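Why Did the Robot Throw the Towel?

A true story about a machine, a pile of laundry, and one very small mistake

Robots in movies go wrong in exciting ways. Their eyes turn red. They chase people down hallways. Real robots go wrong too, but mostly they just stop, or bump into something, or do the same silly thing over and over until a grown-up walks across the room and sighs.

Our story is about the silly kind. It happened one November in a workshop in Pirnham, where a team was teaching a robot named Flemeck to fold towels.

Folding a towel sounds easy. You may have been told so by a parent. But think about what you do when you fold one. You find the corners. You pinch them. You lift, and the towel flops, and you move your hands to catch the flop. A box keeps its shape when you pick it up. A towel has a new shape every time, and some of those shapes look a lot like an octopus.

Flemeck was getting pretty good at it. Then one afternoon it pinched a towel, began to fold, and flung the whole thing over its shoulder. (Robots don't have shoulders the way you do. They have joints. But you know what we mean.)

The towel landed on a light. The team picked it off, said "huh," and started again. Flemeck folded the next 3 towels perfectly and threw the one after that.

So what was going on?

First guess: the robot was tired

Nope. Robots don't get tired, though their motors can get hot. The team checked the motors. They were fine.

Second guess: the towel was too heavy

This was a better guess. The team weighed the towels, and the ones that got thrown were no heavier than the ones that didn't. One of them was a washcloth. You could throw a washcloth by accident yourself, but you couldn't blame it on the weight.

Third guess: the robot thought it had let go

Now we're getting somewhere!

A robot can't feel things the way your fingertips do. Flemeck had to work out whether it was holding something by checking how far its gripper had closed. A gripper is a robot's hand. If the gripper closed all the way, Flemeck decided it was empty. If it stopped early, Flemeck decided something must be in there.

That works nicely for a block of wood. It works badly for a thin piece of cloth. When Flemeck pinched a towel where it was only one layer thick, the gripper closed nearly all the way, and the computer said to itself, "Nothing here!"

And what did Flemeck do with an empty gripper? It zipped back to its starting place, as fast as it was allowed to go. An empty hand can hurry, after all. When the robot was carrying something, its speed was set to 18 percent of the fastest it could go. When its hand was empty, the number was 70.

So the towel went along for the ride, and somewhere near the end of the ride it came loose. That's how you throw a towel without meaning to.

You can see why pinching cloth is tricky. The tip of the gripper goes down into the fabric, the fabric bunches up, and it gets hard to tell how much has been caught.
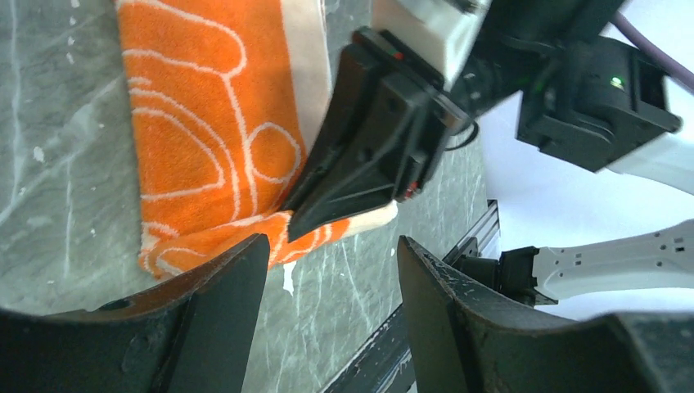 Now, a flying towel is funny. A flying fork is much less funny, and the team in Pirnham knew it. They pressed the big red stop button and left the robot off until they had a fix. It took around 6 days, and most of that was arguing.

They changed two things. First, Flemeck had to check twice. After closing its gripper, it also had to look with its camera and see whether the towel was moving when the gripper moved. If the two checks didn't agree, it had to stop and wait for a person.

Second, they made the empty hand slower. Even if Flemeck made the same mistake again, the towel would only flop off the table in a sad sort of way.

Engineers like that second kind of fix a lot. They try to stop the mistake, and then they pretend it will happen anyway and ask how bad it would be. Your bike has brakes and you still wear a helmet.

Try it yourself

Put on a pair of thick winter gloves and close your eyes. Ask a friend to put either one sheet of tissue paper or nothing at all between your finger and thumb. Can you tell which? Try it again with a folded sock.

Please don't throw the sock.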